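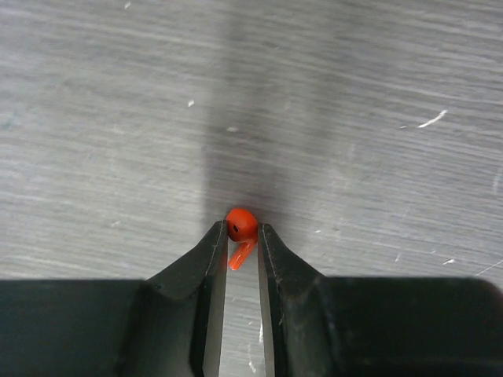

Wrist camera view: a small orange-red part, shaped like an earbud, at the fingertips of the gripper.

Molteo small-part grasping: frequently asked questions

Last updated 27 November 2023

What is Molteo?

Molteo is a method for picking up small, oddly shaped parts with a two-fingered gripper. It uses one camera, mounted at the wrist, and no force sensor. The policy is trained on human demonstrations and then corrected with a second, smaller model that looks only at the area near the fingertips. We call that second model the tip model.

Why small parts?

Most of the grasping policies we tried did well on blocks and cups and badly on anything close to the width of a fingertip. An error of a few millimeters doesn't matter with a cup. With a part that has a round head and a thin stem, the same error means the fingers close on the wrong end or push the part away.

Which objects are in the test set?

The set is called Fleren. It has two groups: parts with a head and a stem, and flat parts such as clips and washers. The results below are for the head-and-stem group only. We have not finished the flat group.

How many demonstrations did you use?

The training set has 638 demonstrations, all collected by teleoperation. The tip model uses the same recordings, cropped, so it needs no extra collection.

What was the result?

We ran 200 trials on the head-and-stem group and counted 177 successes with the tip model turned on. The part was placed by hand before each trial, in a position drawn from a fixed list. The list is in the repository, so you can repeat the same placements.

What counts as a success?

The gripper has to lift the part clear of the table, hold it through a short sideways move, and release it in the tray. A part that slips but stays between the fingers still counts. A part that is dropped and picked up again does not.

Does it matter where on the part the fingers close?

For the success count, no. We do log it. A part can be held by the stem, by the head, or with the head sitting on top of the gap and the stem pointing down between the fingers. The last of these is good enough for dropping a part in a tray. It would not be good enough for inserting it into something, and Molteo makes no attempt to fix the pose after the grasp.

What do the failures look like?

The most common one is early closing. The fingers meet above the stem and the part rolls. The next most common is a wrong guess at which end is the head, mostly when the stem points straight away from the camera. We also saw some failures where the shadow of the arm fell over the part, and brightness changes in training helped with that but did not remove it.

Do I need a clean table?

No. Scratches and specks on the surface did not confuse the policy in our runs. Color matters more. Bright parts on a gray surface are the easy case. Dark parts are harder because they blend in with black fingers, and we suggest lighter fingertips if most of your parts are dark.

Can I use a different gripper?

Yes, if it has two fingers and the camera can see both tips for the whole grasp. You will need to set the crop for the tip model again. Instructions are in the setup guide under "Fingertip crop." We have not tried suction cups or grippers with three fingers.

How is this different from Clorkine?

Clorkine was our earlier method. It used an overhead camera and planned the whole grasp before moving. It is faster per pick, but it can't correct itself once the arm blocks the view. We still use it for larger parts.

What is Birhane?

Birhane is the logging tool that comes with the code. It saves the wrist video and the gripper commands together, so you can step through a trial and see what the policy did at each point. You can run Molteo without it.

Are the trained weights available?

The base policy weights have been available since June. The tip model weights are in the same download folder. If you downloaded the base policy before the crop setting was added to the config file, please download both again, as the old config will not load.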